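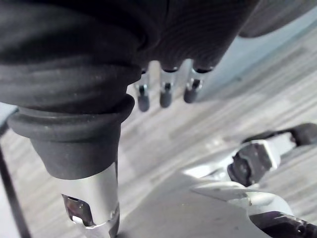

When should you test the water from a private well?

Once a year for bacteria and nitrate, and again after any flood, repair or change in taste. Spring is the usual time, but a sample taken in February is better than none at all.

The question came up more than any other at the Ilbridge extension office this fall, so the rest of this item goes through what residents on the Dunasar side of the county need to know before the winter sampling round.

The county has over 800 private wells on its register. Only 200 of them sent in a sample last year. Wells are the owner's responsibility, and the county does not inspect them after the first permit is closed. If you bought your house with a well already in place, the permit may be the only record there is. Copies are kept at the Crichton annex and can be requested by mail.

The basic test costs $32 and covers coliform bacteria, nitrate and pH. Lead and arsenic are a separate order. Households with an infant should ask for nitrate results by phone, as the mailed report takes longer.

Pick up a bottle from the front desk and leave the cap on until you are ready to fill it. Use a cold tap that does not swivel, and take the aerator off first. Let the water run for five minutes. Fill to the line, do not rinse the bottle – the powder inside is supposed to be there – and keep it in the refrigerator. The lab needs it within 28 hours of filling. Bottles that come in later will be turned away and you will have to start over.

A positive coliform result does not always mean the well itself is bad. Torquil Dalgleish, who handles the lab returns, said many of the positives he saw last year came back clean on a second sample. A loose well cap is a common cause and a cheap repair. Until you have a clean result, boil water for drinking and brushing teeth. Boiling does not remove nitrate.

Residents with a Plusside softener should sample from a tap ahead of the unit, usually the outside spigot. If the spigot has frozen, use the drain valve at the pressure tank and write that on the form.

Bottles for the winter round are at the front desk now. The form has changed, so please do not use leftover copies from last year. The new one asks for well depth and the year it was drilled. Leave those lines blank if you don't know.

Posted Nov 29, 2020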